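Talukder Field Notebook for Ethnographers

The Talukder is a hardback notebook for people doing interviews and participant observation away from home. It was drawn up with researchers who study music scenes, religious groups and street fashion, and who write most of their notes standing up or on a train.

Each book has 200 numbered pages. The left-hand page is ruled for what was seen and heard. The right-hand page is blank, with a narrow margin for codes and cross-references added in the evening. There are 20 perforated consent slips at the back and a pocket for tickets and flyers.
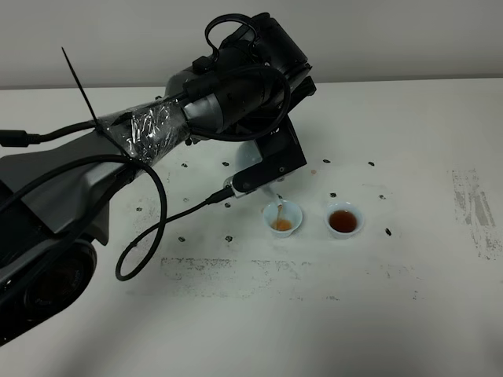 Hashini Mridha wrote that she filled three of them in one August among record collectors, and that the blank right-hand pages saved her from keeping a separate diary. She would have liked more consent slips. Refill pads of slips are now sold separately.

Paper and binding

The paper takes fountain pen on both sides. The binding is sewn and opens flat on a knee or a café table. Covers come in dark green or grey, with no lettering on the front - several users asked for a book that doesn't announce itself as research.

Using it with recordings

A column on the ruled page is kept for time stamps. Write the recorder's time there when something is said that you'll want to find again. The index at the front has room for 400 entries, and the numbering can carry on from one book to the next. 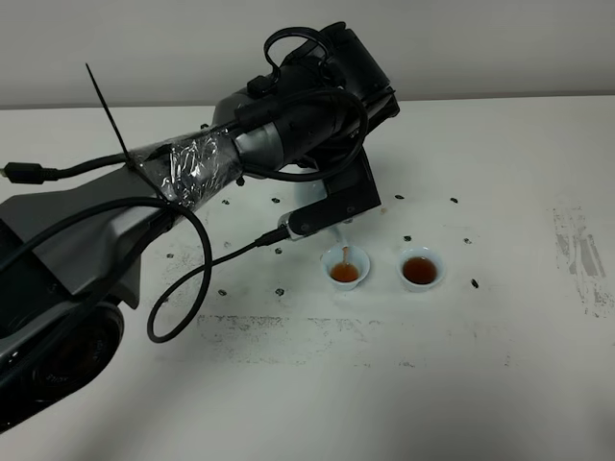
Milagros Aranda
Product Editor, Nolell

Archives and departments

Orders for a whole teaching group can be made up with the department's name inside the cover. Allow extra time for this in August. Books can also be supplied with a storage box, sold under the Dovero name, which holds six.

Stock at last count: 1,572
Order code: Talukder Field, green or grey
Page updated 30 May 2026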